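Chapter 7
Choosing and Judging a Gripper Kit

What you will learn in this chapter
How to read a kit maker's claims without being carried away by them
Why soft materials make a better test than hard ones
How to set up a fair trial on an ordinary table
What to write down, and when to stop

Key words: compliance, fingertip, payload, repeatability, wrist camera, work surface

If you have come this far with me through the book, you already know how a robot arm gets its hand to the right spot. We spent two whole chapters on joints and angles, and I hope you have forgiven me for them. Now we get to the part that I have looked forward to writing ever since the first edition, because it is the part where the arm finally touches something. And the moment an arm touches something, you find out very quickly whether you spent your money well!

Most readers of this book will never build a gripper from nothing. You will buy one, or your school or shop will buy one, and it will come in a box with a cable, a small bag of screws and a sheet of promises. So this chapter treats the gripper as a thing on offer. We will look at it the way a careful shopper looks at a used car: with interest, with some affection even, and with one hand kept firmly on the wallet.

The kit I will use as our running case is the Nukumeck two-finger set, sold by a firm called Drurinard. I picked it because it is simple, because it fits the small arms that many classrooms own, and because I have used it long enough to be fond of it and annoyed by it in equal measure. A second kit, the Cinum, will come in later in the chapter when we compare prices and spare parts. You don't need to own either one. If you have a different gripper in the cupboard, use that, and change the details as you go along.

7.1 What the box says and what it means

The Nukumeck sheet makes four claims that matter to us. It says that the fingers open and close in a straight and even way. It says that they return to the same place each time. It says that the kit will lift a given load, and it says that the set can handle "everyday items of many kinds." The first three are claims you can test with a ruler, a clock and a kitchen scale. The last one is a claim you can only test by thinking hard about what the word "everyday" means to you.

I once had a long and very friendly argument over this word with Gerardo Marquez, who taught the evening course next to mine one February and shared my workbench. Gerardo's view was that any kit which could pick up a wooden block deserved a passing grade. A block is an everyday item, he said, and he had a box of them to prove it. My view was that a block is about the kindest thing you can hand to a robot. It has flat sides. It keeps its shape. It waits for you. A dish towel, on the other hand, has no sides to speak of, changes shape as soon as you touch it, and will happily slide away under a fingertip that comes in too low.

We settled it by running both tests on the same kit. The block went well: 100 tries and only 2 drops, which made Gerardo very pleased with himself. Then we set out a cloth and gave the kit 25 tries at lifting it by one corner, and I am sorry to say (well, a little sorry) that the mood on his side of the bench changed. The same fingers, the same motor and the same arm gave us a completely different picture of what we had paid for. Keep that evening in mind whenever you see one success rate printed on a box with no word about what was being picked up.

7.2 Why cloth is such a good teacher

Cloth is thin, and it lies flat, and those two facts alone will sort out most grippers. To lift a flat cloth, the fingers have to get very close to the table without pressing into it. That asks a good deal of the arm, which must stop at the right height, and it asks a good deal of the fingertips, which must pinch a layer of fabric no thicker than a few sheets of paper. If the tips are too smooth, the fabric slides out. If they are too rough, they may snag a loose thread and drag the whole piece along.

Engineers use the word compliance for the way a part gives a little when it is pushed. A fingertip with some compliance can touch the table and forgive a small mistake in height. A stiff one can't. Before you buy, ask the seller how much the fingers give, and in which direction. A good seller will know. A poor one will tell you how strong the motor is, and while it's nice to have a strong motor, it doesn't answer the question you asked.

Shape matters as well. A narrow tip slips under a hem more easily, and a broad, rounded one is gentler on a thin fabric and spreads the pinch over a larger area. You will find kits that offer one, kits that offer the other, and a few that let you swap. Swapping sounds wonderful in the catalog – and it is, as long as you don't have to take the whole hand apart to do it. Time yourself the first time you change a finger. Then ask whether you would do that in the middle of a working day.

7.3 Setting up a fair trial

A fair trial begins with the table. Choose a surface that is dark if your cloth is pale, or pale if your cloth is dark, so that a wrist camera can tell the one from the other. A mat with a little fuzz to it will hold the fabric more than bare wood does, and you should write down which of them you used, for it can change your results more than the gripper does. Keep cables out of the path of the fingers. Clear away the tools that you don't need, or at least push them to the side and leave them in the same place for every try.

Next, decide where the cloth starts. Lay it down with one hemmed edge facing the arm at a slant, and mark its position so that you can put it back. Small bits of clear tape are handy on a bench and I go through a great deal of it, but remember that clear tape shines under a bright lamp, and a camera may see that shine before it sees anything else.

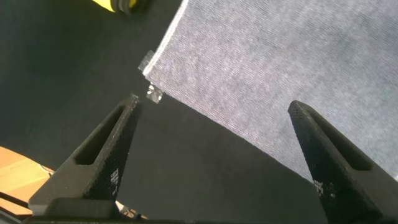
Once the cloth is in place, run the arm slowly and keep your eyes on the gap between the tips and the fabric. I always ask my students to do the first few tries at the lowest speed the controller allows, even the students who sigh at me. At low speed you can see whether both fingers arrive together or whether one comes down ahead of the other. You can also stop in time if the height is wrong, which saves the fingertips and, now and then, the table.

Change only one thing between one set of tries and the next. If you move the lamp, leave the cloth alone. If you change the cloth, leave the speed alone. It's slow work and I won't pretend it isn't, but a notebook full of tries in which everything changed at once will tell you very little when it's time to decide whether to keep the kit or send it back.

7.4 Keeping the record

Give every try a line of its own, even the bad ones. Write the number of the try, the cloth, the surface, the speed, and one plain sentence on how it ended. "Pinched one layer, lifted, held." "Tips closed above the cloth." The support desk at Drurinard once asked me for my notes when I complained about a worn finger, and try 886 in my log was the one that got me a new part, because I had written down the very moment when the grip began to slip.

Before you go on
1. Find the product sheet for any gripper and underline each claim that could be tested with simple tools.
2. Pick one cloth and one hard object from your home. Write down how you would grasp each of them with only your thumb and one finger.
3. Read the short note on the Tan method of scoring at the back of the book. We will use it in Section 7.5, where the Nukumeck and the Cinum meet on the same table.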